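News > Press Releases > Ground Segment

We use cookies to remember your settings and to see which pages get read. Accept all | Manage choices

12th October
By Anong Kaewkla, Communications Lead, Lileo

Lileo and Bevum sign agreement to share satellite ground station at Millthorpe

I've been waiting to write this one since June, so forgive me if I sound a bit giddy. This morning, in the slightly drafty upstairs meeting room at our Millthorpe ground station, we signed a five-year agreement with Bevum to share the site, the big dish and the small one, the fiber line, and (I'm told this matters a great deal) the good parking spaces.

For anyone who hasn't run into us before, Lileo runs two small satellites that look at rivers, lakes and coastlines. Bevum is a weather data company that has spent the past few years renting antenna time wherever it could find some. Both of us need the same thing, a place on the ground where a satellite can drop off its data as it goes over, and both of us were paying too much for it. You can probably see where this is going.

Under the deal, Bevum gets 50 passes a week through Millthorpe. A pass is the short stretch when a satellite is above the horizon and we can talk to it. Bevum will also pay for a new receiver on the smaller dish, which has been limping along on a unit I'm fairly sure is older than our intern. In return we get Bevum's scheduling software, and having watched our operators juggle a spreadsheet at four in the morning, I can't tell you how happy that makes me!

Our managing director, Wendell Zamora, signed for Lileo. "We built Millthorpe bigger than we needed and hoped somebody would come along," he said. "It took a while. I'm very glad it was Bevum, and I'm very glad to have help with the electric bill."

Unnur Zoëga signed for Bevum, using her own pen, and then let Wendell borrow it. "Our customers want cloud and wind data while it still means something," she told the room. "If it sits on a spacecraft for two orbits waiting for a free antenna, it's history. Millthorpe shortens that wait, and that's what we came for."

The part I find most interesting is what happens in a flood. The agreement has a section, drafted mostly by our head of operations Nazmiye Ağca, that lets either company give up its regular slots when an emergency agency asks for pictures. Until now that meant a string of phone calls and somebody being very nice about it. From now on the duty operator can just make the switch and tell everyone afterward. Nazmiye fought hard for that wording – she has been the one making the calls.

We've also set up a joint archive. It opens with 974 images of river basins from our side, and Bevum's matching weather records will be added as they're cleaned up. University groups can ask for access at no charge. Commercial users should talk to our sales desk, who are friendly and will answer.

Some of the hardware work is already under way. Fitzsimmons, the contractor that poured the original concrete for us, is back on site to lay a second power feed and redo the access road. Benedikt Thiele is running the project for them, and he has asked me to say that the road will be closed to trucks while the surface sets. Deliveries should come to the north gate and ring the bell. Please ring it more than once.

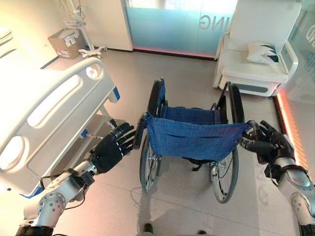 Will existing Lileo customers lose any of their satellite time?

Current bookings stay exactly as they are, and Bevum's passes come out of hours when the antennas were sitting idle.

There's a longer version of the timetable in the customer notice, but the short one goes like this. Test passes with Bevum's spacecraft start as soon as the new receiver is bolted in and checked. Once both operations teams are satisfied with those, the shared schedule goes live and the old booking form disappears. If you have the form bookmarked, the link will send you to the new page, and your login will carry over.

We're also adding two operator jobs at Millthorpe, both with night shifts, and both open to people who haven't worked in space before. We'll train you. You do need to be calm on the phone and able to read a checklist at odd hours. Applications go to Nazmiye's team through the careers page.

Reporters who'd like to talk to Wendell or Unnur can contact me through the Lileo press office. I can set up visits to the station too, though I'd wait for the road – it's pretty muddy out there at the moment.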